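Nadar with the Hullivach garment package: bedroom chores on test

Reviews / Home and light industrial

The Nadar is a bipedal humanoid sold on lease to integrators, research groups and a small number of hospitality operators. Hullivach is the optional software package for it that covers clothing: picking up garments, handling hangers, moving laundry from one surface to another. Hardware and package together lease for $3,099 a month, with installation extra. We ran the combination in a furnished bedroom through most of October to find out whether it can do the part of the laundry that washing machines and dryers have never touched.

The programme had four tasks: lift a garment off the bed, put it on a hanger, hang it on a rail, and move a hung garment to a second location. Each attempt was given five minutes. An attempt counted as a failure if an operator had to intervene, if the garment ended up on the floor, or if the time ran out. We logged 283 attempts across all four tasks.

Lifting is the easiest of them and the results reflect it. A shirt or jersey on a fitted sheet is a high-contrast target in most colours, and the package segments it reliably. Grey on grey is the exception. A charcoal T-shirt on a mid-grey sheet was repeatedly treated as bedding, and on several attempts the hand closed on a fold of the sheet and started to lift it. The vendor's documentation recommends a contrasting bedspread. That is a reasonable instruction for a lab and an odd one for a household.
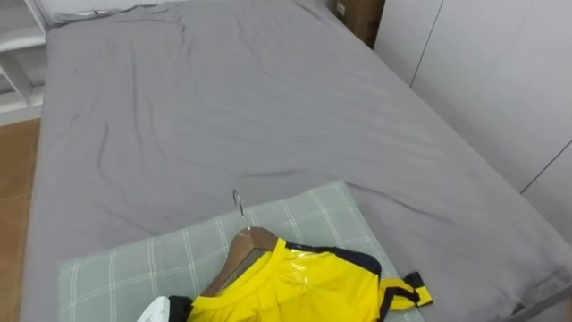
Hangers cause more trouble than fabric does. The hook is thin, reflective and free to point anywhere, and depth estimates on it drifted enough that Hullivach prefers to grasp the shoulder of the garment and carry the hanger inside it. With wooden hangers the approach mostly holds, as the hanger gives the grasp something rigid to close on. Wire hangers bend, and slim plastic ones slide out through the neck opening. Printed patches and anything else glossy on the chest of a garment also degraded the depth map, although this seldom changed the outcome.

Cycle time is poor. A practised adult hangs a shirt in a few seconds. The Nadar spends longer than that deciding where to put its first finger, then pauses again between contact and lift while the force controller settles. The pauses can be shortened in the configuration file. We tried it, and the drop rate climbed until we put the default values back.

Reach is the other constraint. The legs will balance and shift weight, but the manipulation routines assume the feet are planted and the work surface is within a fairly narrow band of heights. For a low bed we used a step platform of pine boards at the foot end, with pillows stacked beside it to bring garments closer to the hands. Cabling came in from overhead. Untethered operation is listed as supported; we did not score any attempts that way, as the battery runtime was too short for a test block.
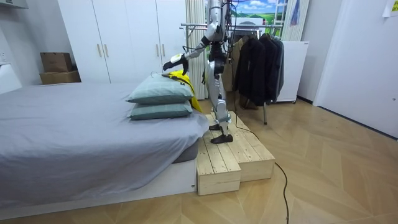 Can it put away a load of laundry on its own?
It can't at present. It handles single garments that have been set out within reach, and a person still has to empty the basket, separate the items and reset the area after a failed grasp.

The distinction matters when reading the brochure, where "wardrobe management" is listed as one capability. In practice it is a set of short routines with a human joining them up. Sorting is not included. Folding is listed as a preview feature and was not stable enough to score. Buttons and zips are out of scope altogether, so an open coat goes on the rail open.

By comparison, the Lò folding cabinet we tested last year does one job, takes clipped garments only, and does that job at a steady rate with few faults. It is less ambitious and considerably more useful to a small laundry. The Nimden rail loader sits further along the same line: fixed base, one arm, standard commercial hangers, no interest in bedrooms. On a shop floor where hangers are identical and garments arrive at a known height, we would specify the Nimden and leave legs out of the discussion.

What the humanoid has over both is tolerance of furniture. Nothing in the room had to be built around it apart from the platform and the overhead cabling, and it coped with a wardrobe close to one side of the bed and open shelves on the other without striking either. Two-handed work is also better than we expected. One hand pins a shoulder seam while the other works along the sleeve, and when the first grasp slips the package usually notices and regrasps without being told.
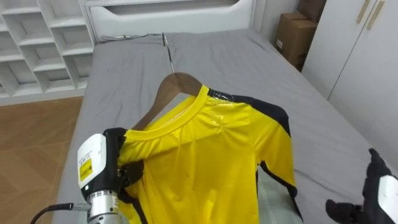

Ottavio Mancuso
Senior Reviewer, Service Robotics

Long sleeves deserve a separate note. On short-sleeved shirts the planner treats the garment as a flat sheet with a hole in it, and gets away with it. A long sleeve trails during the lift and can wrap over the opposite forearm, at which point the vision system loses the edge of the garment and the routine aborts. Slippery sports fabric was worse than cotton in this respect. Firmware released midway through the test reduced the aborts but added another settling pause, so the net gain in completed attempts was small.

Noise is acceptable. The joints are quieter than a domestic vacuum, and the overhead rig can be heard only when the robot shifts its weight. The hands need wiping down at the end of a session, as lint collects at the finger joints and affects the contact sensing. Replacement fingertips are a consumable and are not covered by the lease.

Support was prompt and technically competent. The documentation is uneven: calibration is described in detail, fault codes hardly at all.

Rating: two out of five for household use, three for research groups that need a bipedal platform with working garment routines supplied. Hospitality operators should ask for a trial with their own hangers and uniforms before signing, and should have the overhead mounting quoted at the same time.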